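Automation corner: which end of the arm for the funnel jobs?

We have spent most of July finding out what to put on the end of the white arm in the wet lab at Plosaseo. Two candidates are left. One is the Drelier tool, a plain gripper on a metal flange that can hold a thin tip. The other is the Tukano, a hand with jointed fingers. Both run from the Sundaram controller we already own, so the cost of changing over is mostly time.

The job is a small one that comes up all day. A round flask sits in a cork ring with a funnel in its neck, and the arm has to bring something to the mouth of the funnel without touching the rim. People do it without thinking. For the arm it means a light object with a high centre, on a ring that will slide if it is pushed.

We started with the Drelier and a clear tip. 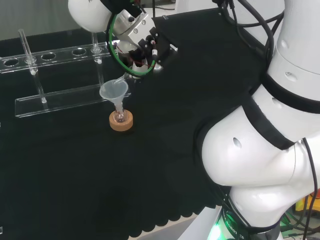 Vilém Hrnčiar wrote in after the last issue to say that we were testing the wrong thing. In his view any gripper will find a funnel once it has been taught the spot, and the real test is what happens when the flask has been put back a few millimetres out. He asked us to shift it between runs and publish the misses.

We took him up on it. The Drelier made 465 approaches with the flask moved by hand each time, and 51 of those touched the rim. Most of the touches came when the flask had gone away from the arm, where the tip comes in at a flatter angle. Slowing the last part of the move helped a little. Raising the approach height helped more, and we have left it raised.

The Tukano is a different sort of tool. It is wide across the knuckles, so the path has to be planned around the racks as well as the glass. We teach it from above and behind the funnel and keep the fingers part curled on the way in.
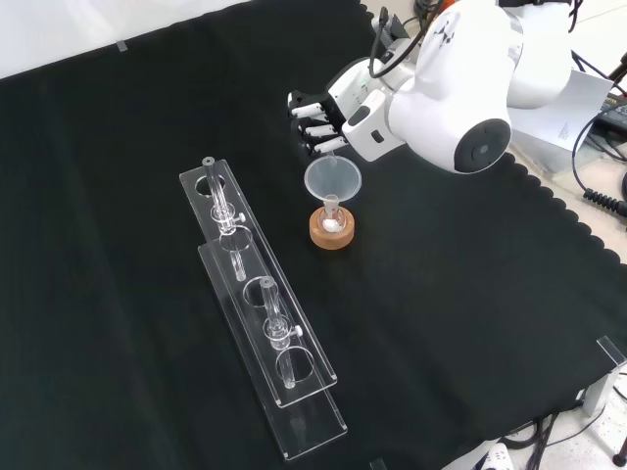 Does the hand need its own controller? The Sundaram box runs it as it stands, but the finger settings have to be loaded again after every restart. That takes a couple of minutes and is easy to forget on a Wednesday morning when the power has been off overnight.

We have also been comparing camera positions. The fixed camera gives the better view of the whole table and is the one we use for planning. The wrist camera is there for the last stretch, and its trouble is the black cloth. Every fold has a light side and a dark side, and the edge finder takes a sharp fold for the edge of an object.

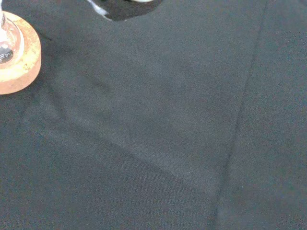 Cork is much easier for it. The colour stands well clear of the cloth, so we now look for the ring first and work out the position of the neck from that. With only part of the ring in view the estimate drifts, and the arm has to back off and look again. Pulling the cloth tight before a run cuts down the false edges, though it creeps back over an afternoon.

The plan is to take both tools to 2,000 approaches under the same settings before we choose. Logs for the Drelier are on the shared drive, and the Tukano ones will follow when the finger settings have stopped changing.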